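Kapitel 3: Ordnung im Haushalt

Wer Dinge sucht, verliert Zeit. Kapitel 3 behandelt das Sortieren nach Gebrauch. Täglich Benötigtes liegt in Griffhöhe, Seltenes oben. 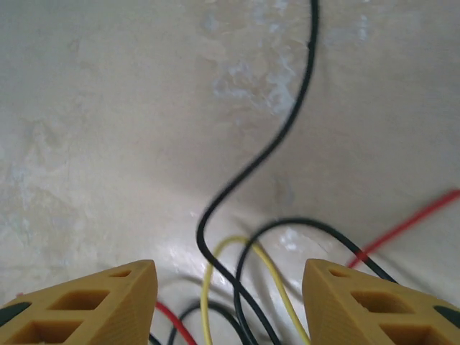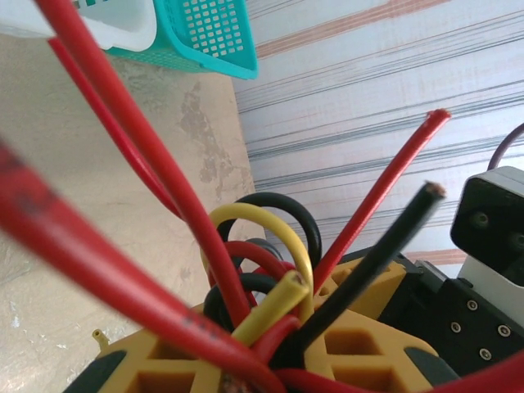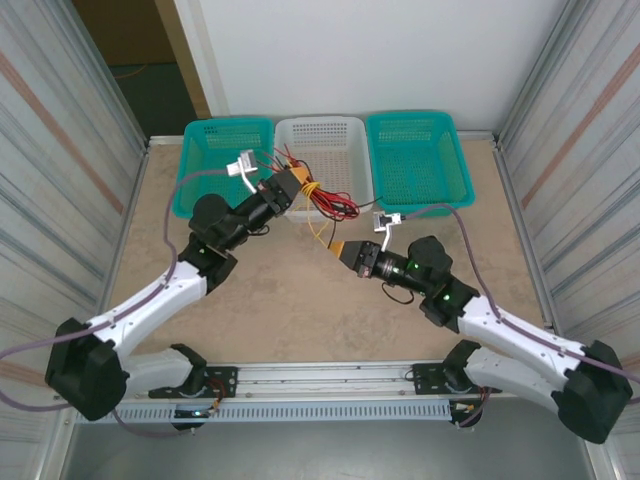 Letztes Bild: Körbe an der Rückwand.

Für jede Gruppe wird ein fester Platz bestimmt. Erst danach kauft man Behälter. Aufgabe 2 überträgt dies auf die Küche.

Kategorie: Hauswirtschaft, Grundwissen

Kommentare (2)
Fehlt die Lösung zu Aufgabe 2?
Steht auf Seite 11.

© Fulimar Lehrmittel | Kontakt | Nach oben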